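Looking After a Pair of Hand-Held Grippers: Notes on Pads, Pins and Linkages

13 Oct 2026
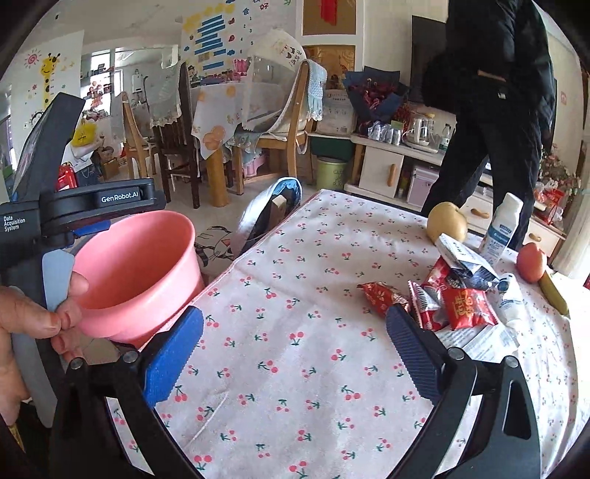
The maintenance of a hand-held gripper is a modest subject, and most written guidance passes over it in favor of the software. It is my view that the mechanical side deserves a proper routine, and the following is the one I have kept since May for the pair of units in my care. The first item is the fingertip pad. On these units the pads are blue and ridged, and the ridges are what should be examined before any session begins. With the fingers spread wide and nothing between them, both pads can be looked at together, and a difference in wear between left and right is easier to notice than when each is inspected alone. I carry out this check over the same table on which the work will be done.

Cleaning of the pads is done with a cloth dampened in plain water. Alcohol was used in the first weeks and has been discontinued, as I found that it left the surface dull and slightly tacky. A soft toothbrush is adequate for the grooves. Pads are replaced in pairs, even where only one shows wear. A new pad set against an old one will close unevenly, and the resulting twist is passed back into the linkage.

The linkages themselves turn on round silver pivot pins. Each pin is checked by holding the outer link between thumb and forefinger and moving it gently from side to side. Any play that can be felt is entered in the log. I apply a very small quantity of dry lubricant to each pin and open and close the fingers 12 times before wiping away the excess. Oil is to be avoided. It collects lint from tablecloths and clothing, and a pivot filled with lint will feel stiff long before it is worn.

Opening width is measured with a caliper at the start and end of each week. The two readings should agree. Where they do not, the cause has generally been a fastener that has worked loose – tightening it by hand and measuring again is usually sufficient. On one occasion the left finger of the second unit closed noticeably later than the right. I consulted Tomás Tavares, who formerly serviced packaging equipment at Carthorpe, and he advised removing the pin entirely and inspecting the bore. A crumb of dried adhesive was found there. The repair required eight minutes once the correct driver had been located.

My log is kept on paper. It now stands at 206 entries, the majority of which record that no fault was found. I consider these entries as useful as the others, for they establish when a fault was last absent. Each line gives the unit, the part, the reading and the action taken. Tavares keeps his in a spreadsheet and has urged me to do the same.

Storage remains the weakest part of the arrangement. The units are at present laid side by side in a lined drawer with the fingers partly open, so that the pads do not rest against each other overnight. A fitted case would be preferable, and I intend to cut the foam for one before the end of the year.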